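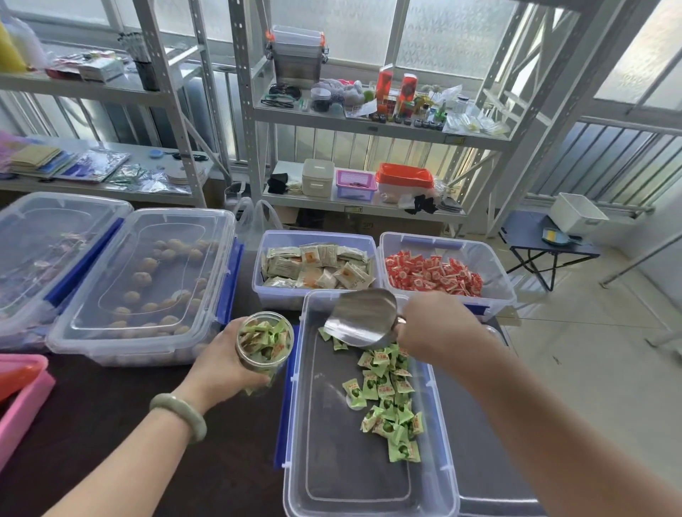 Scooping wrapped candy from a bin into a jar, seen from head height.

4. Recording a scoop-and-fill task

This section covers recording one task family, scoop and fill, with the Rirnel head camera and the Trater recorder app. Complete Section 3 (camera fitting and clock check) first. The steps are the same for candy, dry beans, screws and other small loose goods.

4.1 Before you start

You need:
a table at waist height
one open bin of goods for each type you plan to record
one metal scoop
one clear cup or jar to fill
the task card for the session

Shelves and household items in the background can stay where they are. The Mumiton training tools expect ordinary rooms, and a cleared room gives the model less to learn from. Cover or remove mail, ID cards and screens.

Caution: Do not record other people's faces. If someone walks into view, stop the take and mark it Discard.

4.2 Setting out the bins

1. Place the working bin in front of you, close enough to reach the far wall without leaning.

2. Place the other bins behind it and to the side. Leave their contents visible. Different goods in neighboring bins are useful, as the model must learn to pick the one named on the card.

3. Take the lid off the working bin and put it out of reach. Lids on the other bins may stay on unless the card names those goods.

4. Put on the camera and look at the middle of the working bin. On the phone preview, check that all four walls of the bin are in view. Tilt the camera down one notch if the near wall is missing.

Note: Bracelets, watches and rings may be worn. Wear the same ones for the whole session. Long sleeves must be pushed up past the wrist.

4.3 Recording a take

1. Open the task card in the app and read the instruction line aloud. The app stores your voice with the take and strips it out at upload.

2. Hold both hands over the table, open, for two seconds. The software uses this pose to find the start.

3. Pick up the jar or cup with one hand and the scoop with the other. Either hand may hold either tool, but do not switch during a take.

4. Lower the scoop into the goods at an angle. Push forward until it is loaded, then lift.

5. Bring the container to the scoop and tip the goods in. Keep both inside the rim of the bin so that anything dropped falls back into it.

6. Repeat until the container reaches the level given on the card.

7. Put down both tools, show open hands again for two seconds, and press Stop.

A take normally lasts around 11 seconds for one scoop. Takes with several scoops are longer and should not be split by hand. The Harahap splitter does this after upload.

Note: Missed scoops, half-empty scoops and dropped pieces should be kept. Finish the task as you normally would and mark the take Recovered. Do not restart.

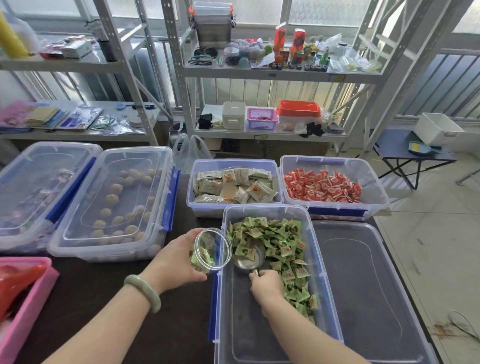
4.4 Changing the setup between takes

If every take looks alike, the model learns the table and does poorly anywhere else. Change one thing after every five takes:

Push the goods to the back of the bin, to one side, or spread them flat.
Swap the jar for a cup, or the cup for a jar.
Move the working bin a hand's width to the left or right.
Change the height of the fill.

Do not change the room lighting in the middle of a session. If daylight fades, end the session and begin a new one with the lamps on.

Caution: Do not let the goods run so low that the scoop scrapes the bare floor of the bin on every pass. The sound does no harm, but scraping takes are overcounted in the force labels. Refill the bin and continue.

4.5 Labeling

1. Open Review. Takes are listed with the newest on top.

2. Set the result for each take: Done, Recovered or Discard.

3. Check the object names. Use the plain name from the card ("wrapped candy," "square packets"). Do not type in brand names or flavors.

4. Tap Confirm. Confirmed takes can't be edited on the phone.

4.6 How many takes to record

The minimum set for a new type of goods is 433 confirmed takes. A full set is 751. Discarded takes do not count toward either number. You can spread a set over as many sessions as you like, provided the same camera mount is used throughout.

4.7 Problems

Preview is dark or washed out: A window behind the bins is misleading the exposure. Tap the working bin on the preview and hold until the lock sign shows.

Error 483 after Stop: The app did not find the open-hands pose. Trim the take to the nearest pause in Review, or mark it Discard.

Glare on the bin walls: Turn the bin slightly. Do not tape over the walls.

Upload stalls: Leave the phone on its charger with the app open. Takes are removed from the phone only after the server has confirmed them.

Section last revised December 28, 2020. For pouring without a scoop, go to Section 5.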